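Home | Classroom | Readers and Sourcebooks | Map Sets | Sale Shelf | Order Desk

Clolesside: A River Town in Its Own Papers
Compiled by Folasade Dauda and Hideaki Hirano
4 min read

There are two ways to learn what happened in a river town. One is to be told by somebody who has tidied it up. The other is to be handed a ferryman's complaint, a church account book with a suspicious blot in it, and a letter from a woman who wants her cow back, and to be asked what you make of it all. This reader takes the second way. The cow is in chapter two.

Clolesside gathers letters, tax rolls, court minutes, newspaper columns, school reports and one very long recipe, running from the first ferry license to the closing of the last cannery. It was put together for high school and early college courses in local and regional history, and it assumes students can be trusted with a primary source if the handwriting has been dealt with first. The handwriting has been dealt with. Osamu Kubo spent two winters on it and would prefer not to see another lowercase "s" from before the railroad.

The book runs to 584 pages. We know. The first plan was for 418, and then the cannery letters turned up in a flat file marked "Misc. Drains," and cutting them seemed like a crime. Teachers who only have a semester will find a short course marked in the table of contents. It skips most of the drainage disputes, though we'd ask you to consider keeping at least one, as they contain the best insults in the volume.

Each chapter opens with a two-page essay and then gets out of the way. Spelling is left as the writers had it, except where it would stop a reader cold, and every change is noted in the margin. Place names follow the Okabe survey, with older forms in the index. Where two witnesses disagree we print both, even when one of them is plainly lying.
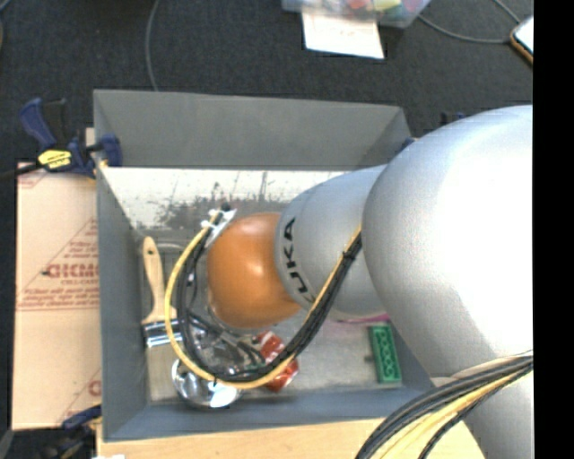
Chapter seven, on work and wages, is the one teachers write to us about. It sets the cannery's pay ledgers beside the foreman's diary, and the two do not get along. Students are asked to rebuild a single week from both and then defend their version to the class. Orlando Huanca tested the exercise with his eleventh graders and reports that it ran over by a full period, with shouting. He counts this in its favor.

The later chapters move into living memory, which is where a local history usually starts getting phone calls. We have kept to papers that were published at the time or given to us by the families, and a handful of names have been shortened to initials. Chapter eleven closes with town meeting minutes on whether to save the old ferry landing. They ran past midnight and settled nothing, and we print the whole thing.

What comes with it

The paperback has a fold-out map, a timeline, a glossary of weights, measures and boat parts, and discussion questions after every chapter. The questions were written by Chie Tamura, who has banned the phrase "how do you think they felt." The teacher's guide is a separate booklet with background notes, reading levels and sample essay prompts. It does not have an answer key. Please stop asking for the answer key.

Binding is sewn, and the cover wipes clean. The first printing was 4000 copies, and the second fixes the upside-down map on page 212, for which we received more mail than for anything we've ever done on purpose.

Ordering

Item 1174, paperback. The teacher's guide ships free with any class set. Desk copies go to instructors who write from a school address and tell us which course they have in mind - one line is plenty. Orders placed before noon usually go out the same day, except in August, when every school in the state remembers us at once.

See also: Husach: Letters from the Upper Valley, by the same editors. It is shorter and has fewer cows.

Contact the order desk | © Storilden Readers | Back to top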